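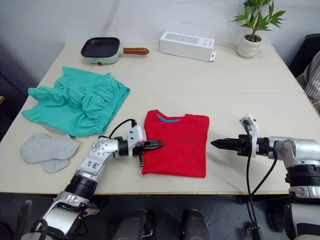 Posting the house rules we use for laundry-folding cells, as three people asked for them after the August review. Two-arm bench setups only. Numbered posts, so reply to the one you disagree with.

1/ Scope. These rules sit under the site risk assessment and don't replace it. They cover bench layout, labelling, cable routing and episode logging. Kirport runs them as written. Codora runs them with its own logging section.

2/ Start pose. Both grippers open, clear of the cloth by a hand's width, and held for 5 seconds before the operator takes control. If either jaw is touching fabric at the start, void the episode. Do not trim the file and keep it.

3/ Background objects. Anything that is not part of the task goes against the back edge and stays there for the whole batch. Take a reference still before the first episode. If something gets knocked, put it back from the still and not from memory.

4/ Mains appliances used as background objects are unplugged at the wall and the plug is tagged. A switch in the off position does not count as isolated. Same rule for anything with a heating element, whatever the task is. 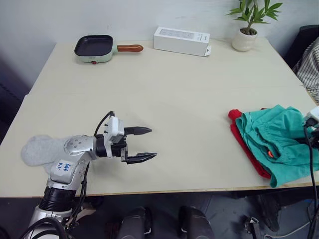
5/ Identification. Every arm carries an ID that can be read from the head camera at working distance. Printed labels are preferred and handwriting is allowed. Marker on a white sticker, as on the left arm, passes if the characters are upright and at least 9 mm high. Slanted writing gets misread in review, so re-letter it at the next service.

6/ Why this matters: we went through 338 episodes at Kan and found 76 logged against the wrong arm. All were recoverable from the joint offsets. It took two of us most of a fortnight.

7/ Cables. Service loop at the wrist, long enough for full roll and no longer. Below the bench edge, cables are tied back before any task with loose cloth. Sleeves and waistbands catch on a hanging run more often than on the jaws.

8/ Joint covers. Fabric covers are permitted on the upper arm and elbow. They must not reach the wrist module or hide the ID. Record the cover in the episode header, as it changes the arm's outline and the segmentation model will notice.

9/ Garment reset. Crumpled starts are dropped from a fixed height. Folded starts are folded by hand to the sheet. Do not mix the two in one batch. Log garment type, colour and size.

10/ Stop button within reach of the operator's seat, tested at the start of each shift, result initialled. Biltance's template has a column for this. Ours is the same column with a bigger box.

11/ Open question: minimum floor clearance in front of the bench. We have no figure I would defend. If you have measured it, send the method as well as the number.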